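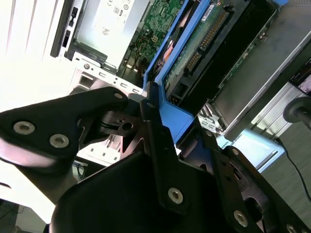
Suppose you wanted to teach a friend to tie a shoe, but your friend had never seen a shoe, or a lace, or even a foot. You would probably give up on explaining and just take hold of their hands and move them along, over and under and through. People who teach robots do much the same thing, and one of the jobs they like to teach is working inside a computer. Look for the bright blue plastic holder with the hard drive in it -- the drive is where a computer keeps its pictures and games -- and you'll see how close the robot's black gripper has to get to it, with green circuit boards on show and wires nearby.

Now, there are two ways to do the showing. In the first, a person holds the robot's arm or gripper and moves it, the way you'd guide a little cousin's hand with a crayon. In the second, the person works a set of controls, and the robot copies every move (a bit like a video game, only the thing you're steering is real and you can bump it into the table). While all this goes on, small cameras save what the gripper "sees," and the computer keeps track of how it moved.

Once is never enough, I'm afraid! Harriet Pettigrew, who teaches robots at Culport, showed hers the same drive job 200 times, and each turn took her 20 seconds or so of very careful moving. 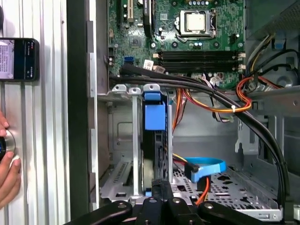

Why Is It So Tricky?

Well, have a good look at all those cables. The black ones make a thick bundle right across the middle, and there are orange, yellow and red ones besides, and a blue one coiled up near the drive. Your fingers can feel a cable and slide around it without your thinking about it at all. A robot has to learn that from us, one patient turn after another -- and if the teacher is in a hurry and yanks, the robot may learn to yank, too!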